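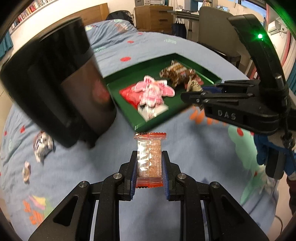 Let Me Save My Game

By Ese Effiong
14/07/2026

I stopped playing Trollow at the fourth dungeon, and I don't expect to go back. I liked the game. The jumping feels good, the music is better than it needs to be, and Obi, the little lamp carrier you play as, has more character in his walk than most heroes get in a full script. I quit over the save system. Trollow saves at bonfires, the bonfires are far apart, and if you close the game between two of them you lose everything since the last one.

The fourth dungeon has a stretch of 7 rooms with no bonfire in it. A good player can clear it in twenty minutes. I am an average player and it takes me closer to forty. I don't often have forty minutes in one piece. I have a job with odd shifts and a kid who wakes up, and I play on a Senix handheld that I put down whenever somebody needs me. The handheld has a sleep mode, and people always bring that up. Sleep mode works until the battery dies, or the system updates itself overnight, or my kid wants to play something else. Each of those has cost me that same stretch of rooms.

My view is simple. Every single-player game should let you stop at any moment and pick up from where you stopped. I don't mean a save you can load over and over until a fight goes your way. I mean a suspend save: the game writes your position when you quit and deletes the file when you come back. It gives you no advantage. If you were about to die when you quit, you will be about to die when you return.

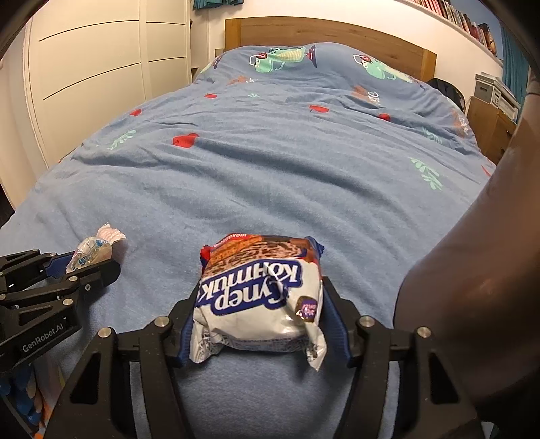
Супер Контик, white wrapper with a brown band at the top.

The usual argument against this is about tension. Spaced-out save points make you careful, the argument goes, and reaching one feels good. I agree with all of that. Getting to a bonfire in Trollow with one heart left is the best part of the game. But a suspend save doesn't touch any of it. The bonfires stay where they are, death still sends you back, and the only thing that goes away is the penalty for having a doorbell.

The other argument is cost, and I take that one more seriously. Flollberg, the studio behind Trollow, is 4 people. I asked a friend, Tamunoemi Amadi, who has programmed on a few small games, how hard it would be. She said it depends on when you decide. If you plan for it in the first month, it is dull work but not difficult. You keep track of which enemies are alive, which doors are open, what is in flight, and you write it out. If you decide a month before launch, you find that half the game keeps its state in places you can't easily reach, and every boss has a script that assumes it will run from start to finish.

She also said a halfway version would do for most people. Save at the entrance to each room, with health and items as they were when you walked in. You would lose a minute or two at worst. There would be ways to abuse it, such as quitting out of a bad room to get your hearts back, and she thinks studios worry about that far too much.

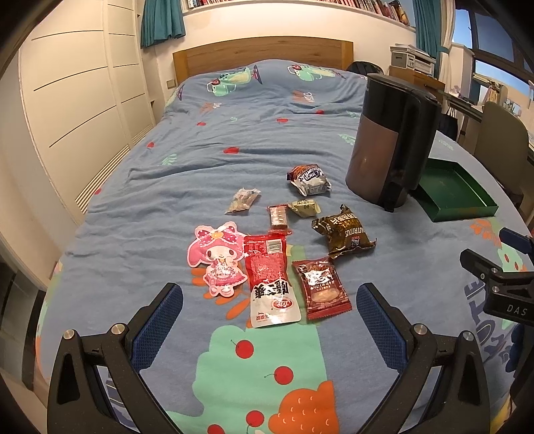 I think so too. In a racing game with online times, or anything with a prize attached, fine, lock it down. In a game about a small man with a lamp, played alone on a couch, I can't see who is harmed if a player quits out of a room and tries it again. That player paid the same as everyone else. Some will spoil a bit of the challenge for themselves. They can already do that by looking up a map.

There is a long thread on the Flollberg forum asking for this. It had 139 replies when I last read it, and a good part of them tell the person who started it to get better at the game. I find that a strange answer. Getting better would shorten the fourth dungeon for me, but it would not stop the phone from ringing in the middle of it.

The studio has said a patch is planned for September. The list so far has new hats for Obi, a photo mode and a fix for the ladder bug. I would trade the hats and the photo mode for one menu item that says "Save and quit" and means it.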